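Transparent storage box

A transparent storage box is a lidded or open container made from clear or tinted see-through plastic, used in homes, offices and workshops to hold small belongings. It is sold on the promise that the owner can tell what is inside without opening it. How far that promise holds up in daily use is disputed, and most of the supporting claims come from the people who sell the boxes.

Types

The common form is rectangular with rounded corners. Fully clear boxes show their contents best and show fingerprints best too. Tinted boxes, often called smoke or smoky gray in catalogs, hide dust and clutter to some degree, but they also dull the colors of whatever is put in them. Bright items remain easy to pick out through a gray wall. Dark ones tend to merge with it.
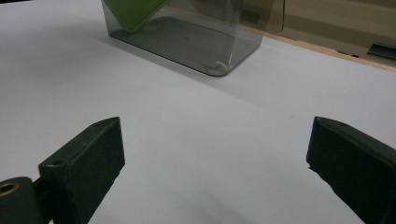 Does a tinted box hide its contents?

Only partly. Shapes and strong colors come through at close range, while printed labels and small dark items become hard to make out, especially on a low shelf or in a dim closet.

Lids may be hinged, clipped or loose. A hinged lid cannot be lost, though it needs clearance behind or above the box, a point that shelf planners often miss. Loose lids stack neatly and go missing.

Claims and evidence

The retailer Harkmont has long advertised that see-through boxes cut the time spent looking for things. Its best-known figure comes from a survey of 3,738 customers, all of whom had already bought the product and were asked whether they felt more organized. No one was timed. A smaller trial by the housewares maker Urgate had 41 households switch from opaque bins to gray transparent ones in February and keep them for 20 days. Users reported finding things faster, but the households had also sorted and thrown out belongings before filling the boxes, and the trial made no attempt to separate the 2 effects.

Critics have argued that the sorting does most of the work and the box gets the credit. Supporters answer that people are more likely to put an item back when its place is in plain sight — a reasonable idea that remains poorly tested.
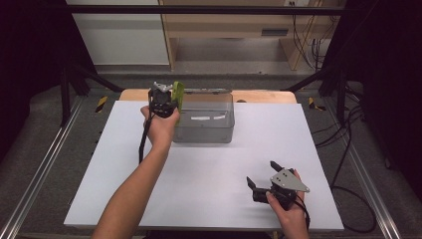 Khattak, commenting on an earlier version of this article, objected that it was too hard on the boxes: a see-through wall had at least put a stop to buying a second roll of tape when the first was sitting in storage all along. The same comment conceded that a paper label would have done the job.

Scratching and wear

Smooth plastic picks up fine scratches from keys, grit and dry cloths. On a gray base these can look pale and stand out more than they would on an opaque bin. The Rastham household guide recommends a soft damp cloth and mild soap, and warns against abrasive powders. Polishes sold for restoring clear plastic give mixed results,

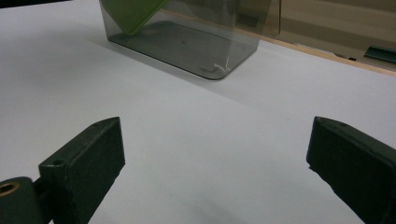 and deep marks usually stay. Some owners line the bottom with felt or paper, which protects the surface but blocks the view from below — no great loss unless the box sits on a high shelf.

Cracking is a separate problem. It tends to start at the corners or around the hinge, and glue repairs seldom last where the lid is opened often.

See also: Drawer organizer; Shoe box; Label maker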